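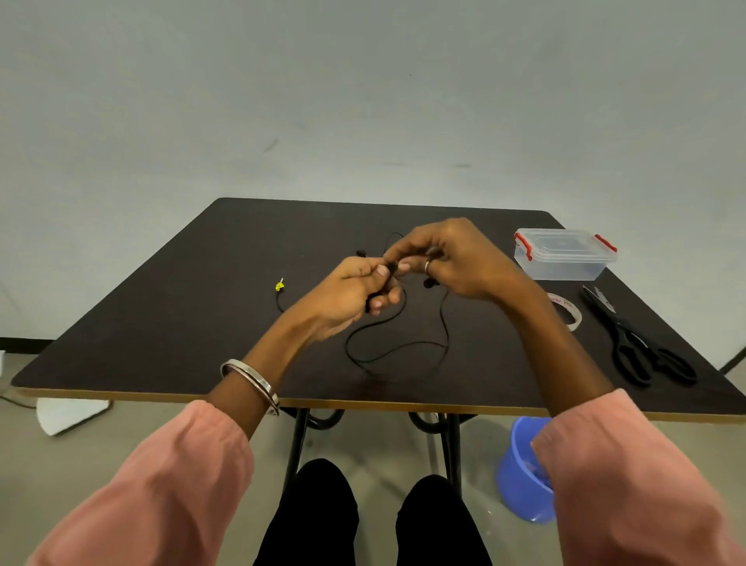 Earphone cable, brown table by the wall. Yellow-tagged end off to the left.

Notebook, cable bench, March, 2 pm

Leire wants a standing method for the wired earphones before the Drorley lot arrives. Her claim is that a cable put away in a tight hand coil comes out of the box without a tangle. I have my doubts. Every one I've ever coiled neatly has gone into a pocket tidy and come out as a bird's nest, and I can't see a clear box with red clips changing that.

Length of the ones on the shelf is 12 dm by the label, which nobody has measured. Must do that.

Untangling: pinch and tease, no pulling. Seo-ah Hyun says to start from the plug end every time. The Koubek sheet says start from the earbuds. Neither gives any evidence and I suspect either works if you are patient. Find a free end, follow it back, keep the rest of the cable loose on the table. Pulling the loops tight to "see where the knot is" is how you get a knot.

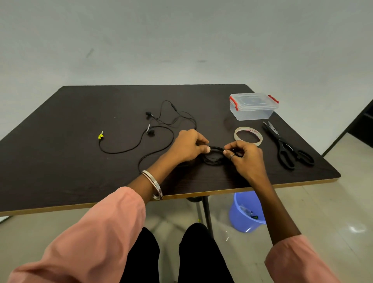
Coiling by hand. Remote and both earbuds left out of the loop.

The coil looks good on the table, I'll give Leire that. It's the bit after I don't trust. Questions I'd want settled before this goes in the Hiltthorpe folder:

- does the small remote want to be inside the coil or out? It's a lump either way
- how tight is too tight? The Soltau note says "snug", no use to anybody
- do we need a tie? Leire says no. I say she hasn't carried the box up the stairs

Plan: 70 coiled her way, 70 just dropped in a bag, same box, same shelf, leave until the end of the month and then time the untangling. Seo-ah thinks that's far too many for a question about earphones. Perhaps, but with 3780 on the Drorley order I'd like more than a hunch.

The yellow tags on the plugs are worth keeping, whatever happens. Easy to spot against the dark top.

To do: tape measure, bags, ask Leire where she got the no-tie idea.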